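Arm faults out partway through a towel fold, only when lifting

Posted by lemolby_bench

We have a single arm that picks a towel off a felt-covered table and lays it down again for a folding routine. Since January it stops with a joint torque fault on the lift. It ran 29 cycles yesterday and faulted on 6. The gripper stays closed, and the arm won't move until I clear the fault by hand. Payload is nowhere near the limit. Same program as before. 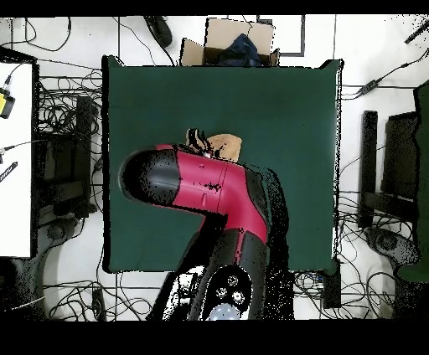 The fault log only says "torque deviation, joint 2." I swapped the power supply and nothing changed. I have not moved any wiring. There are a lot of loose black cables on the floor around the table, and I don't know if one of them could be pulling on something when the arm goes up. Where would you start?

Fernitz_tech

Start with the cables. Power down, lock it out, and move the arm through the lift by hand if yours allows it. If anything goes tight, tie it up with slack and run 24 cycles before you touch the settings.

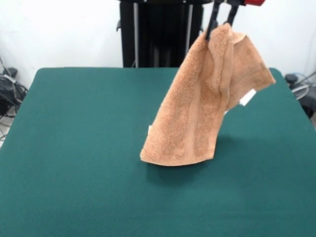

Also check the payload value in the program. If someone changed it, the arm expects a different weight and trips when it lifts. And don't reach in for the towel while the fault is active. Hit the stop first.

igwe44

mine did this. reinstalled the software and it went away

Comments (2)

plokon_user: It was a cable on ours too.

lemolby_bench: Payload was set wrong. Fixed it, more than 24 cycles with no fault.

Related
Gripper won't open after emergency stop
How to reset joint limits
Arm drifts when idle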